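Dreltel cube shelving unit, white - my review

I'd been after something for that awkward stretch of wall by the kitchen door for ages, and the Dreltel unit kept coming up in my searches. Mine came from Naqvi on a Tuesday, flat-packed in 2 boxes, both heavier than I expected!

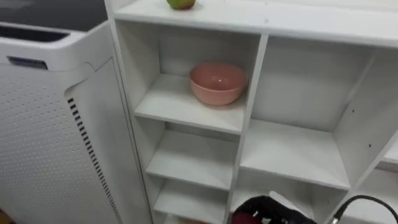 Putting it together took me a whole evening and a fair bit of muttering. The instructions are all drawings (tiny ones) and I got one divider upside down, so out it came again. Once it's up it feels solid though, and I like that the compartments aren't all the same size. There are shelf pin holes in the uprights too, so you can shift things about a bit if you've got tall jugs or cookbooks.

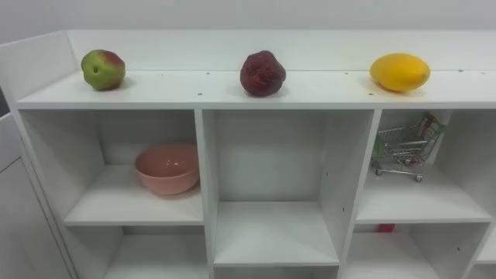

The top has become my favourite bit. It's got a little raised lip along the back, so fruit doesn't roll off and vanish behind, and I just grab an apple on my way past. My one moan is the dots along the top board - I'd have liked it plain. White shows every crumb as well, but a damp cloth sorts that.

I paid 395 for it and I'd buy it again, just not on a work night.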